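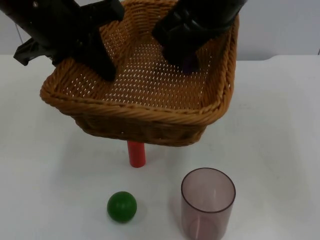
Why does a two-arm lift fail when each arm alone is working well? In most of our failed trials the two arms did not agree on the height of the load, and the controller noticed it too late.

4.2 Failure during the shared lift

We recorded 1,552 lifts of a woven basket with the Pernumano controller. The loss of one contact was the most serious fault, and it happened in 11 of them. When one arm loses its contact, the other arm must carry the whole weight at one corner. The basket then turns, and whatever is inside it can slide toward the low side. The layout of the workspace is given in Figure 3.

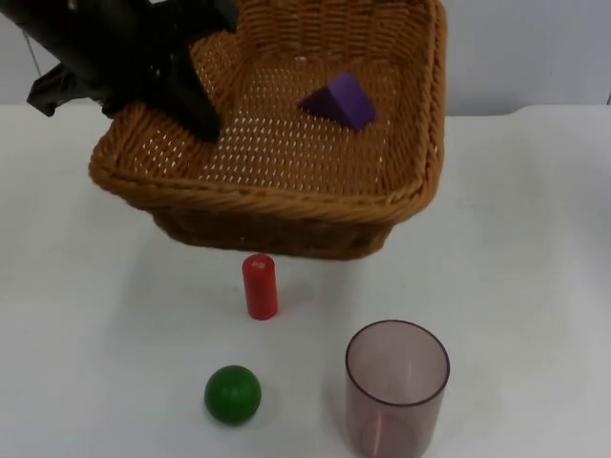
Figure 3. Workspace with the wicker basket, a purple prism inside it, and a red cylinder, a green ball and a translucent cup on the white tabletop.

The first version of the controller compared the two arm heights only at the end of each motion step. This was our mistake. A difference could grow during the step, and no stop was given. Lindgren and Phetsri found the same weakness in the logs of November, but at that time we believed that the force sensor was the cause, and we replaced it without any benefit.

In the present version the heights are compared in every control cycle. If the difference is over 4 mm, both arms stop and hold their position until the operator gives a command. We do not allow an automatic release, as a basket in the air may fall on the objects below it. The stop does not help when the fingers slip on the weave itself, and this case remains open.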